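Skip to main content

Who washes the cups? A conversation about unpaid work

Štěpánka Trnka came to sociology by way of a bakery. She worked the early shift in one for two years while she was learning English, and she says that most of what she later read about labour she had already seen there before six in the morning. Now she studies the work that keeps a workplace going but does not appear in any contract: training the new person, remembering birthdays, cleaning the shared kitchen, calming the angry customer so that someone else can finish the sale.

We met in June in the reading room at Flutbridge, where she had just completed her fieldwork. She had brought her own tea in a flask and she asked me to switch the recorder on early, so that she would forget it was there.

Her study follows three workplaces, to which she gives the names Giston, Heda and Azevedo. Giston is a warehouse, Heda is a small accounting office and Azevedo is a family restaurant. She asked the employees to write down every task they did that was not in their job description. At the end she had 1,445 entries in the notebooks.

"I expected the office to have the most," she told me. "It was the warehouse. People there were helping each other all day long. They showed a colleague how to lift, they translated a notice, they went to look for someone who was late coming back from the break. When I asked them about it they said, this is normal, this is not work."

The word "normal" is important for her. Sociologists have long used the idea of a norm for a rule that is not written but that everybody knows, and she thinks unpaid tasks are a good place to see such rules. At Heda, the youngest woman in the office ordered the coffee. There was no decision about it. When she left, the next youngest woman began to do it in her first week.

"I asked her, who told you? She thought for a long time. Then she said that the telephone number of the coffee company was on a yellow note on her desk. So the desk told her."

I asked if it was always the women. Trnka was careful here. In the office, yes, very clearly. In the warehouse the division followed language more than gender. Those who spoke two languages well became interpreters for the others, and some of them spent a good part of their shift in this way. Their targets stayed the same.

"One man was slower than his neighbours and his supervisor had spoken to him about it. But he was slower for the reason that his neighbours were coming to him with their forms. I could see it in his notebook. The supervisor could not see it, he had only the numbers."

At Azevedo the question was more difficult. The owners are a couple, and their children and cousins help in the kitchen. Some are paid and some are not, and the ones who are not were the least willing to keep a notebook. One cousin wrote a single line in it and gave it back. The line said: "I am family."

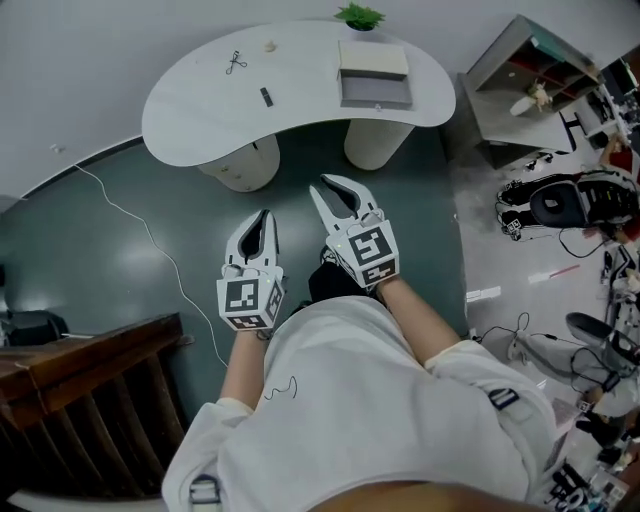 Hands at work.

Trnka does not believe that each of these tasks should have a price. She tried to imagine it, she says, and she did not like the result. "If you pay for the birthday cake, it becomes a different cake. But you can ask who is baking it each time. You can put it on the agenda for ten minutes."

Heda did try something like this after it read her first report. The office made a list for the kitchen and the ordering, with all names on it, also the names of the partners. She has heard that it is followed by more than 80 per cent of the staff, but the figure comes from the manager and she would like to check it for herself.

I wondered if the notebooks had changed the behaviour they were supposed to record. She nodded before I had finished. Some people did less when they saw their own pages filling up. Others were proud and perhaps did a little more. She has written a chapter about this problem, and she says it was the hardest to write, in any of her languages.

What will she do next? She wants to go back to the warehouse and follow only the interpreters, for a full year if she can find the money. She would also like to write about retired people who still receive calls from their old workplace – where the key is, how the old heater starts.

"My mother gets these calls," she said, and closed her flask. "She always answers."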